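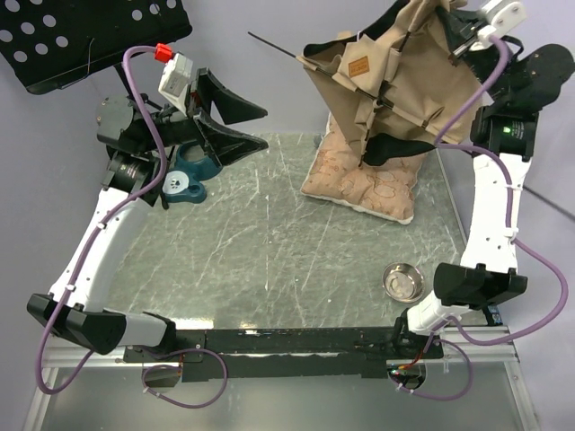 **What is a helmet decal in American football?**
A helmet decal is an adhesive sticker placed on the outer shell of a football helmet to show a team logo, a player number, an award, or a memorial or message approved by the league.

# Helmet decal

A **helmet decal** is a thin, flexible sticker made for the curved shell of a football helmet. Decals are used at every level of the sport, from youth leagues to professional teams. They replaced hand-painted markings at most schools once hard plastic shells became standard equipment.

## Construction

Most decals have a printed vinyl layer, a clear top layer, and a pressure-sensitive adhesive on the back. The clear layer takes most of the wear from contact with other helmets, turf, and equipment racks. Thicker material resists tearing but is harder to lay flat over a tight curve, so large logos are often cut with small relief slits near vents and screw holes.

Decals for the left and right sides of a helmet are usually printed as mirror images. Letters and numerals are the exception and read in the normal direction on both sides.

## Types

- **Logo decals** carry the team mark and are placed on the sides of the shell.
- **Number decals** are placed on the back, or on the sides in place of a logo.
- **Center stripes** run from the front bumper to the rear bumper.
- **Award decals** are small stickers given for play on the field, and are added during the season.
- **Memorial and message decals** carry initials, a name, or a short phrase, most often on the rear of the shell.
- **Warning labels** carry safety text and are not removed by the team.

## Application

The shell is cleaned and dried before a decal is applied. The center of the decal is pressed down first, and air is worked out toward the edges with a soft squeegee. Some equipment staff mist the shell with water so that the decal can be shifted before the adhesive sets. Old decals are lifted with low heat. Solvents are avoided unless the helmet maker allows them, as some can weaken a plastic shell.

## Rules

Leagues commonly limit the size and position of decals. In the Belmonte Conference, a high school league, a memorial decal may be no more than 3 inches wide and must be approved before the first game in which it is worn. The conference allows one message decal per helmet. Award decals are not limited in number but may not cover a warning label or a vent.

Turbridge, a member school, gives one award decal for each takeaway and one to every player after a win. Flunell stopped using award decals and now wears a plain shell with a number on each side.

## Supply

Teams order decals in sheets or as cut sets. Plodel, a regional supplier, sells a set for a 42-player roster with 10 spare logo pairs. Spares are used when a logo is scraped during play or a shell is replaced.

## See also

- Face mask
- Football helmet
- Uniform number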